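Workshop tips picked up at the Doltico open day

We spent a morning at the Doltico open day in Wasstead in October, mainly to see robot arms doing cable work. 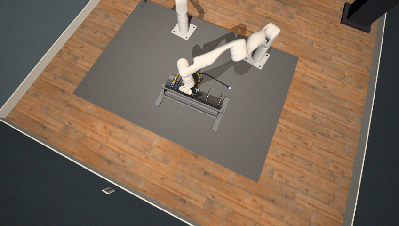 Most of what I wrote down had little to do with robots. The people who set these jobs up spend their time on where things sit and how cables lie, and that carries over to an ordinary garage bench. These are the notes I have used since.

Fix the work before you pick up a tool
The demonstrator's rule was that a job you have to chase is a job you will do twice. At home I now screw a batten to the bench and push the work up against it. For small plugs and connectors a strip of scrap timber with a slot cut in it does well enough.

Leave slack in a cable
A lead pulled tight between two points puts all the strain on the plug. Give it a loose curve and clip it further back. I redid the lead on my pillar drill this way, with 15 cm spare, and it no longer drags when I move the table.

Push connectors in straight
Line the plug up, look at it from the side, then press. If it resists, take it right out and start again. Wiggling it is how pins get bent. I have ruined two lamp fittings that way.

Use a plain mat
Small screws vanish on a patterned floor or a grainy bench top. A plain grey or pale green mat shows them up. Mine is an offcut of rubber flooring, and I sweep it with a hand brush before every job.

Mark your reach
Stand where you normally work, stretch out an arm and chalk the line you can reach without leaning. Anything you use daily goes inside it. I moved 7 things off the back shelf after doing this - the glue and the square were the worst placed.

Check your shadow
A single lamp behind you puts your own arm over the work. Put a second one on the opposite side, low down. A 400 lumen clip lamp is plenty for a small bench.

Label both ends
Masking tape and a biro will do. The Govis stand was giving away sheets of 24 cable labels, and I have nearly finished mine. The Říha stand had a better sort with a clear flap over the writing, but those were for sale only.

Parking at Wasstead is behind the main building and fills up before ten. Bring your own tea.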